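Andmont Library to Extend Evening Hours and Open Study Desks to All Residents

Wednesday, September 21, 2022

The Andmont Public Library will stay open until 9 p.m. on four evenings a week beginning next month, the library board announced after its regular meeting. The change applies to the main building on Tusen Street and to the Ellery branch. Hours at the Brinside branch will remain as they are until a review is held in January.

The longer hours follow a survey of cardholders carried out over the summer. Residents who work during the day reported that the present closing time of 6 p.m. left them little chance to use the reading rooms, and many asked for a quiet place to work in the evening. Students at the community college made the same request, particularly for the weeks before final examinations.

Under the new schedule, the main building and the Ellery branch will be open from 10 a.m. to 9 p.m. Monday through Thursday and from 10 a.m. to 6 p.m. on Friday and Saturday. Both buildings will remain closed on Sunday. The children's room will continue to close at 6 p.m. each day, and story hour will keep its present time.

The board also approved a change to the rules for study desks. Until now, desks on the second floor of the main building could be reserved only by holders of a research card. From the first day of the new schedule, any resident with a regular library card may reserve a desk for up to 3 hours at a time. Cards are free to persons who live, work or attend school in Andmont, and may be obtained at any branch on presentation of identification and proof of address. 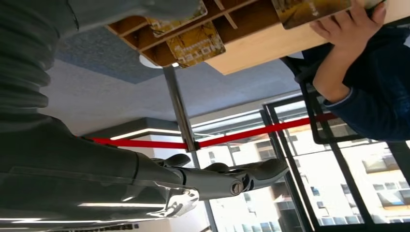

Reserving a Desk

Reservations may be made in person, by telephone or through the library's website, up to 12 days in advance. A cardholder may have no more than 2 reservations on file at once. Desks that have not been claimed 15 minutes after the start of a reservation will be released to other visitors.

Each desk has access to an electrical outlet, and wireless service is available throughout the building without a password. Visitors are asked to bring their own chargers and to keep cords clear of the aisles. Laptops may not be left unattended, and the library cannot accept responsibility for personal property. Telephone calls should be taken in the lobby. Covered drinks are permitted at the desks, but food is not.

A limited number of desks will be held each evening for visitors who arrive without a reservation. These will be assigned at the second-floor service counter in order of arrival. Readers who need an adjustable desk or a place near the elevator may ask for one when they reserve, and staff will make every effort to meet the request. 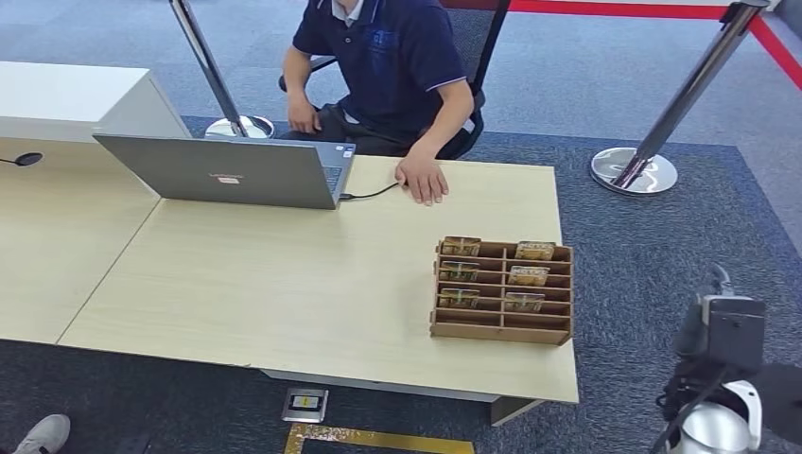 A laptop user at a desk. Regular cardholders may reserve study desks under the new rules.

Cost and Staffing

The additional hours will be paid for from the library's operating budget for the current year, and no increase in the local library levy is proposed. Three part-time positions will be added to cover evening service, two of them at the main building and one at Ellery. Notices for these positions will be posted at all branches and on the library's website. Applicants should be available for at least two evenings each week.

The board considered a proposal to offer evening hours on Friday as well, but set it aside on grounds of cost. Members noted that Friday visits at both buildings drop sharply after midafternoon, and that the same funds would serve more residents if they were spent earlier in the week.

Some 100 written comments on the draft schedule were received before the meeting. Most supported later hours. Several residents of Brinside asked that their branch be included from the start — a request that the board was unable to grant because of heating and lighting work now under way in that building. The board will look at the matter again in January, when the work is expected to be complete.

Other Business

Book drops at all three branches will be emptied twice daily under the new schedule, and items returned before closing will be credited on the same day. Holds will be kept on the pickup shelf for one week, as before. Overdue notices will continue to go out by mail to cardholders who have not given an email address.

The full schedule and the revised desk rules may be read at any service counter. Questions may be directed to the main building during open hours.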